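Sustard Control Suite: Set-Up Guide
Section 4. Configuring the Grasp Planner for Mugs 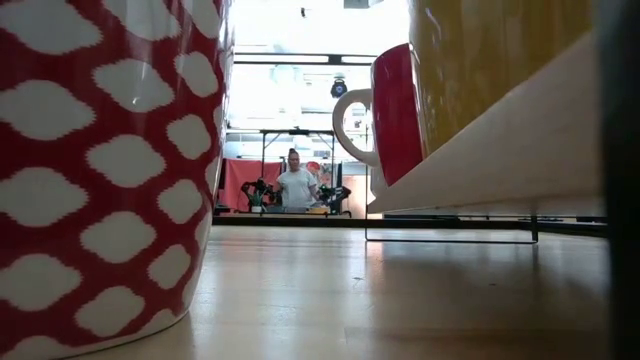

Why does the planner reject a grasp on a handle that the operator can see clearly?
The planner scores a handle only when both of its joints with the mug body have been found in the depth map. A handle with one hidden joint is listed as "partial" and is left out of the plan.

4.1 Before You Begin

The Drekis perception service must be running, and the fixed camera must have passed calibration. Patterned and glossy mugs require the glare filter.

4.2 Procedure

1. Open the Peno console and select Planner > Object Classes > Mug.
2. Set Glare Filter to On. Enter 132 as the cutoff.
3. Set Planning Timeout to 3000 ms.
4. Under Overlap, select Separate by Depth. Do not select Separate by Color where two red mugs may share the workspace.
5. Press Apply and wait for the status line to read Ready.
6. Run Test Plan. No arm motion is commanded during this test.

Note: Error 927 means that the object model is missing. Reload the Lau model library and repeat step 5.

CAUTION: Do not change the overlap setting while a plan is being carried out. Stop the arms from the console first.

4.3 Saving the Profile

Save the profile under a new name. The controller stores up to 19 profiles. Requests to change the default profile are to be sent to Stavros Tzanetos, Software Release.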